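Chapter 7
Working Inside a Case: The Processor Swap Project

What you will study in this chapter
How to break a repair job into steps a robot arm can carry out
How to use a wrist camera to check position before contact
How to set grip and speed limits for fragile parts
How to divide the work in a project team and keep a shared log

Words to know
approach point, clearance, datum, end effector, load plate, socket, tolerance, waypoint

In Chapter 6 your team picked up blocks from a flat table and set them down in marked squares. The parts were large, the table was open on all sides, and a miss of a few millimeters made no difference. Most work outside the classroom is less forgiving. A part may sit at the bottom of a box, with cables on one side and a metal wall on the other, and it may be ruined by a light touch in the wrong place.

The project in this chapter is a processor swap. Your team will program an arm to lift a processor out of a desktop computer and put it back. The full task has 16 steps, and the early ones involve no lifting at all. You will look, measure and plan before the gripper closes on anything.

The project is based on one run by the robotics club at Tarach Technical High School. Its adviser, Sugeng Raju, started it in February with computers the school district had retired. Over one semester the club logged 3,382 moves of the arm, including the ones that were stopped early. We will use parts of that log throughout the chapter.

7.1 Reading the Work Area

Before you write any code, learn the names and places of the parts you will be working near. The processor sits in a socket. A metal frame surrounds the socket, and a hinged load plate on that frame presses the processor down. A lever beside the plate locks it. The memory slots are close by, and tall parts such as capacitors may stand close enough to catch a finger of the gripper.

A wrist camera moves with the gripper, so its view changes with every waypoint. Choose one approach point above the board and return to it at the start of each run. At that point you should be able to find the socket frame and at least one other fixed feature. The fixed feature is your datum – the place all your other measurements start from. 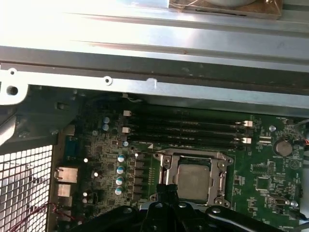 Figure 7.1 Wrist camera view with the gripper just above the board. The processor is in its socket frame, and the memory slots are empty.

Look for the two ends of the memory slots in Figure 7.1. The Tarach club used the white latches there as its datum. They stand out against the dark board, and the straight lines of the slots give the angle of the board as well as its position.

Notice also how bright the metal panel is at the left. Glare of this kind can confuse a program that searches for edges. Move the lamp or limit the search to the board.

7.2 Planning the Lift

A processor should be held by its edges. The underside must not be touched, and the socket has fine contacts that bend easily. The lift therefore has three parts: close on the edges, rise straight up until the processor is clear of the socket, and only then move sideways.

The load plate must be open before the lift begins. Decide as a team whether the arm or a student will open it. In the club's first 21 runs a student did this by hand with the arm powered down, and the Brurine team at the same school kept to that method for the whole semester. Either choice is acceptable for this project – write it in your plan.

Tilt is the most common fault. If one finger reaches the edge before the other, the part can turn in the grip. A tilted processor must never be lowered into the socket. Send the arm back to its approach point, set the part on the tray and begin again. 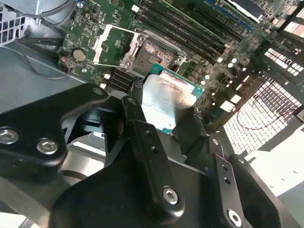

7.3 Before You Begin

Complete these tasks with your team and enter the results in your log.

1. Unplug the computer. Put on a grounding strap and connect it.
2. Make a top-view sketch of the board. Label the socket, load plate, lever, memory slots and battery.
3. Measure the clearance on each side of the socket frame. Record the smallest value.
4. Choose a datum and explain your choice in one or two sentences.
5. Set the arm to its lowest speed. Run the path to the approach point with the gripper empty, and have one student at the stop button.
6. Assign the jobs of operator, spotter, programmer and log keeper. Trade jobs at the start of each lab period.

Section 7.4 begins with the first four waypoints of the path. Bring your sketch and your clearance table to that lesson.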